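The Office Computer

The ferry to Citley had stopped for the night and the shop was shut, so there was no reason to hurry. Irja put the kettle on and carried her father's old computer to the table at the back.

He had kept the boatyard accounts on it, every hull and every tin of varnish. On Thursday it had gone off in the middle of an invoice and not come on again.
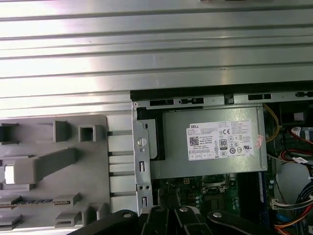
Her brother wanted to throw it out. He had rung from Bultero to say that a new one would cost him 248 and he would pay it gladly, if she would only stop talking about it. She said she would think it over. Then she took the side off. The power supply sat under its rail with the Dell label facing her, and at one end was a small reddish sticker, put on crooked. Her father put everything on crooked. She decided it was his, though it could have been anyone's.

She drank half her tea and fetched the good lamp.
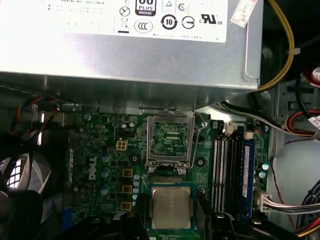

3 min read

The yellow cable was in the way, so she held it back with one finger and looked down at the green board. She had expected soot, or a smell. There were only wires, and more wires under those.

"You'll break it," said her brother, still on the phone.

"It's broken already."

He had nothing to say to that. He asked whether she had found the Keskinen papers, and she said they were in the computer – that was the trouble.
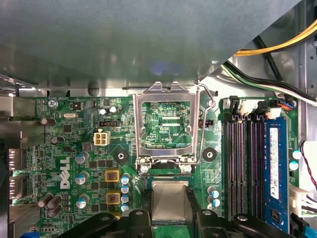 By Aleksi Eskola

The processor was smaller than she had imagined. All those years of hulls and varnish had gone through a square of metal she could have lost in a coat pocket. The little frame on the board stood open, waiting for it.

"Are you still there?" said her brother.

"I'm busy," said Irja, and put the phone face down beside her cup.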